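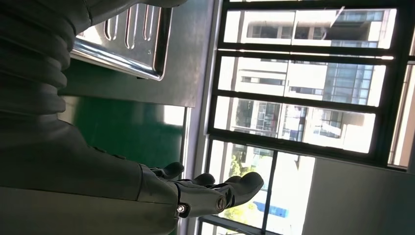 A robotic hand, open, against a green wall.

The rice goes in last

By the time the first of the office folks wander out across the grass with their lanyards still on, Eustaquio Figueroa has been on his feet since before breakfast and has already had one argument about wind. The wind won, so the big pan has been moved to the other side of the lawn, next to the bike racks, and the line for lunch is going to run straight past the smokers. He doesn't mind. He says a line that has something to look at is a happier line, and he waves his long spoon at the pan as if to prove it.

Figueroa cooks paella for company parties. He'll do a wedding if you ask him nicely, and he once did a retirement lunch for a dentist, but mostly it's summer parties, product launches, thank-you lunches for people who hit a number somebody set for them back in the winter. His business is called Chidiac, after the street he grew up on, and it consists of two trucks, four pans, a cousin who does the bookings and whoever he can talk into carrying things on the day.

I caught up with him in Postthorpe on Fri 26 July, at the kind of low brick office park you drive past without noticing. The client was a payroll firm called Rellik, which had booked him for 332 people and then, the evening before, remembered that the sales team from Tundville was coming over too. I asked how many that made. He shrugged and opened another sack of rice.

"You learn to hear it in the voice on the phone," he told me. "They say a number, and the voice goes up a little at the end. So I bring extra."

He came to this sideways. For years he ran the kitchen in a hotel that did conferences, and what he remembers from that time is chafing dishes. Rows and rows of them, chicken in one and the other chicken in the next, and the people coming through with their plates never looking up. They'd talk to whoever they came in with and go back to the same table. He used to stand behind the swinging door and watch them through the little round window, and it bothered him more than the food did (the food bothered him plenty).

Then one October the hotel kitchen flooded and he had to feed a room of insurance adjusters from the parking lot. All he had out there was a gas ring and his uncle's pan, which lived in his garage and came out for birthdays. He made one enormous paella and the adjusters came outside in their suits and stood around it for an hour. They asked him questions. They asked each other questions. A woman took off her heels and stirred. He gave his notice before Christmas.

What you get for your money has changed since those days, mostly because clients started asking. The basic booking is one pan, chicken and green beans, with bread and a salad that he freely admits is an afterthought. Above that there's a vegetable pan with artichokes, cooked on its own ring with its own spoon, and I watched him send a well-meaning helper back across the lawn for picking up the wrong one. Seafood he'll do only if there's shade. Some firms like their colors on the aprons and the napkins, and he goes along with that, though he drew the line at a tech company that wanted its logo laid out in red peppers.

"I did it one time," he said. "It looked like an accident."

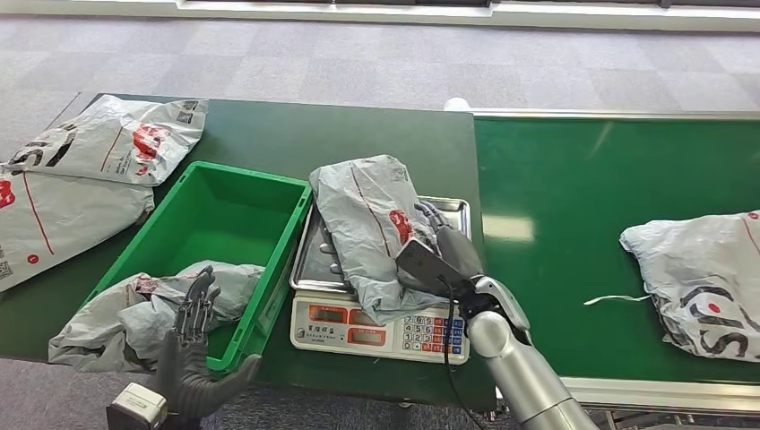
Courier bags and a bright green crate, with the conveyor to the right.

If you're the person in your office who has been handed the summer party – and there's always one, usually the person who was out of the room – he has some advice, and he'll give it to you whether you book him or not. Feed people earlier than you think. Put the drinks far away from the food, so that folks have to walk between the two and bump into each other. Don't schedule the speech for when the pan is ready. Rice doesn't wait for the regional director, and he has stood there with his jaw set through a great many slides.

He is also firm about chairs. Too many and everyone settles in with their own department, like they would at any other lunch. He likes enough for maybe half the crowd, plus a few tall tables, and of course a proper seat for anybody who needs one. Rellik had put out a chair for every single guest. Figueroa and his cousin had quietly folded up a couple of rows of them and leaned them against the loading dock before I got there.

The biggest party he ever did was for 2,000 people at a fairground, and he says he'll never do another. He had borrowed pans from three other cooks and hardly saw any of them all day. The final tally on the plates was 997, and then the plates ran out and they switched to coffee cups, and after that there was no telling. The client was thrilled and sent him a fruit basket. He remembers mostly that his shoes melted a little.

On the lawn at Postthorpe the stock went in, and then the rice, poured in a long line across the middle and nudged out to the edges with the back of the spoon. After that you leave it alone, and he means it. A young man from accounts drifted up and asked if it needed a stir, and got a look I wouldn't care to get myself. Then he got a job, holding the lemons, and he stood there holding them for a good fifteen minutes while the Tundville people came over to ask him what was in it. He seemed to know quite a lot by the end.

The crust at the bottom, the dark chewy part, goes to whoever asks for it. Hardly anyone does the first year. Rellik has booked him before, though, and there was a small crowd waiting on the far side of the pan with forks, including a woman from the legal department who had brought her own container from home.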